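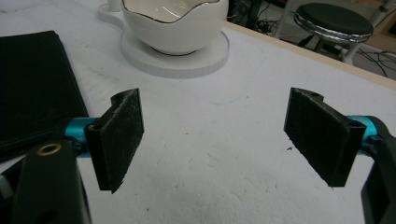 Table (furniture)

Search Otside... Go

19 comments 200 shares

A table is a piece of furniture with a flat top held up off the floor, usually by legs, and used for eating, working, playing, sorting the post and leaving keys on. I've been writing the furniture entries on Otside for a while now and kept putting this one off, because tables are so ordinary that it's hard to know where to start. Chairs were easy by comparison! So I've gone for origins first, then the parts, then the main sorts you'll meet at home, and then a long bit on looking after the top (that's the part people write to me about).

Name

The English word comes from the Latin tabula, meaning a board or plank, and it reached us partly through Old French. For a good stretch of the Middle Ages people in England talked about the "board" where we'd say table, and bits of that are still lying about in the language. Bed and board means a place to sleep and your meals. A sideboard was a board at the side. I'm fond of these leftovers and could fill a page with them, but there's a separate entry on household words, so I'll stop there.

Early tables

The ancient Egyptians had small tables and stands, some of stone and some of wood, used to keep things up off the ground. The Greeks ate from low, light tables that could be pushed under a couch when the meal was over. The Romans liked a bit more show, and their better tables came in marble, bronze and costly woods.

In medieval Europe the big hall table was very often a set of loose boards laid across trestles. When the eating was done, the whole thing came down and was stacked against a wall, and you had your floor back. I think this is a marvellous idea and I do the same at home with two trestles and an old door. Heavy tables with fixed legs became more usual in the big houses by the sixteenth century, and after that you get the draw-leaf table, with extra leaves sliding out from under the ends, and the gateleg, with its swinging legs and drop flaps.

Parts of a table

The top is the bit you use. Under it, on most wooden tables, runs a frame of upright boards called the apron (some makers say skirt, some say frieze, and they all mean the same thing). The legs join the apron at the corners. Lower down you may find stretchers, which are bars running from leg to leg to stop the whole thing wobbling. Old dining tables often have a worn stretcher where generations of feet have rested, and I do love seeing that.

A solid wood top moves. It gets wider in damp weather and narrower in dry, across the grain much more than along it, and a maker has to allow for this or the top will split. That's why the top is often held on with buttons, little wooden or metal tongues that slide in a groove in the apron. If you find gaps in there, leave them alone - they're meant to be there. I once filled all of mine with glue, very pleased with myself, and had a crack right down the middle by the spring.

Common kinds

The dining table needs no introduction. Round ones are friendlier for talk and make better use of a square room, while long ones seat more people and push up against a wall. A pedestal table has one central column in place of legs, so nobody ends up straddling a corner.

The kitchen table is traditionally plain, scrubbed wood, pine more often than anything else in Britain, with a drawer at one end for the cutlery. It does every job going. People roll pastry on it, do homework at it and take the vacuum cleaner to pieces on it, and a scar or two does it no harm.

The coffee table is a low one for the sitting room and is fairly recent as tables go. The nest of tables, three or four that slide under each other, goes back to the late eighteenth century in England. Card tables fold and usually have a cloth lining so that the cards slide and pick up nicely.
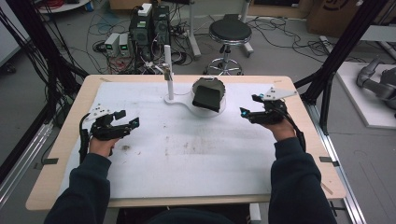 Covering the top is the cheapest way to look after any of these. A tablecloth keeps off crumbs and not much else. If you want to keep heat away from polish you need something thicker underneath, and heat-proof felt sold off the roll does very well. For hobbies and repairs I'd put down a sheet of something soft that covers most of the top, so that small parts don't bounce and the wood doesn't get dented. A pale sheet is handy too, as dropped screws show up on it.

Cleaning and repair

Wipe with a barely damp cloth, then a dry one. That really is most of it. White rings from hot mugs are moisture caught in the finish, and a fresh one will sometimes come out with a soft cloth and gentle rubbing. Black rings are another matter, as the water has got through to the wood, and you're probably looking at sanding and starting again.

I use a wax called Cusix on my own kitchen table, twice a year, thinly. Put on too much and it goes sticky and holds the dust. Oil is easier to patch than varnish but needs doing more often. Whatever you choose, try it on the underside first!

For a wobble, check the floor before you blame the table. Then check the joints. My gateleg went off to the Kadrić workshop in Cadesano last June with one leg properly loose, and it came back 11 days later with the old joint cleaned out and reglued and not a screw in sight. I'd been all set to put a metal bracket on it, so I learnt something there.

Size

A dining table is commonly made 72 to 76 centimetres high, and a normal chair suits that nicely. Allow 60 centimetres of edge for each person, a little more if your chairs have arms. Leave enough room behind to get a chair out without hitting the wall, and measure with somebody sitting in it, not tucked in.

Page last changed 2026-08-08
Viewed 1,267 times

Related entries
Bench (furniture)
Trestle
Gateleg table
Sideboard
Household words from Old French
Wax and oil finishes
Tablecloth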